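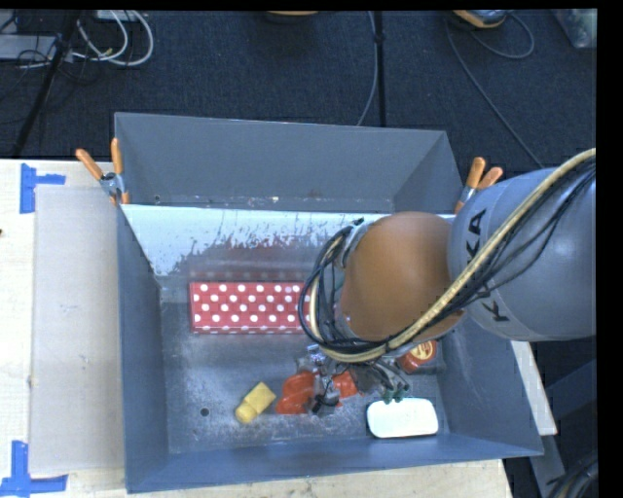
*O braço KUKA e a caixa de metal cinzenta.*

## Remover valores repetidos de uma lista em JavaScript

Na semana passada eu precisei limpar uma lista de códigos de produto no projeto Nultura. O arquivo vinha do sistema Hartono e tinha 3000 linhas, muitas delas repetidas. Escrevo aqui o que eu fiz, para não esquecer, e também para quem está a aprender como eu.

A minha primeira versão foi com `filter` e `indexOf`:

```js
const unicos = codigos.filter((c, i) => codigos.indexOf(c) === i);
```

O resultado é correto, mas o `indexOf` procura sempre desde o início da lista. Com 200 códigos eu não senti diferença nenhuma. Com a lista completa, e a função chamada dentro de um ciclo, a página ficava parada um momento.

Depois eu troquei por `Set`:

```js
const unicos = [...new Set(codigos)];
```

O `Set` guarda cada valor uma só vez e mantém a ordem em que os valores entraram. Para mim a ordem era importante, pois a tabela do Brarkar mostra os códigos como chegam.

### Um cuidado com os tipos

Eu perdi uma tarde inteira com isto. O número `24` e o texto `"24"` são valores diferentes para o `Set`, e por isso ficam os dois. A solução foi converter tudo antes:

```js
const unicos = [...new Set(codigos.map(String))];
```

Também tirei os espaços com `trim()`, porque alguns códigos vinham com um espaço no fim.

### E com objetos?

Com objetos o `Set` não ajuda diretamente. Ele compara a referência e não o conteúdo. Nesse caso eu uso um `Map` com o campo `id` como chave:

```js
const mapa = new Map(itens.map(item => [item.id, item]));
const unicos = [...mapa.values()];
```

Atenção: se há dois objetos com o mesmo `id`, fica o último. No módulo Stestness eu queria o primeiro, então faço um ciclo normal e pergunto `mapa.has(item.id)` antes de guardar. São 8 linhas em vez de duas, mas leio melhor o que acontece.

Ainda não testei em navegadores antigos. Se alguém conhece uma maneira mais simples para o caso dos objetos, pode deixar nos comentários.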